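Tuesday, 8 a.m., and Wanpen Thongdee is already at it. Coffee on the floor. Both hands on the controls, eyes on the tools. Nobody talks to her while she's driving.

The job at Latau: get hand tools into a clear plastic box. Pliers, snips, screwdrivers. Then do it again.
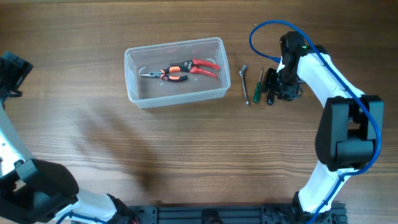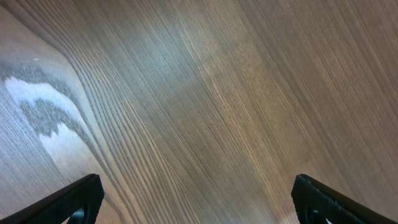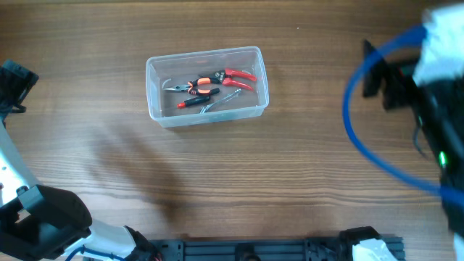 Tool sorting at Latau, two arms on one rail.

"You get 70 good ones and then your wrist goes," she says. Thin tools are the worst. Come in too high and the fingers close on air, too low and they scrape the wood. She backs off, breathes, tries agian.

Every run gets saved. Samran Intarasuk goes through them after lunch, tossing the ugly ones. His rule: if a pause is longer than 2 seconds, out. Thongdee thinks the rule is dumb. Pauses are where you're thinking, she says, and why shouldn't the robot learn that too? They've been having this fight since April.

The count so far is 316 keepers. Enough? Depends who you ask. Intarasuk wants to start training now. Thongdee wants more messy starts, handles crossed, tools piled up, the stuff people really leave on a bench.

She wins this week. Back to the controls, sleeves up, the next run allready recording.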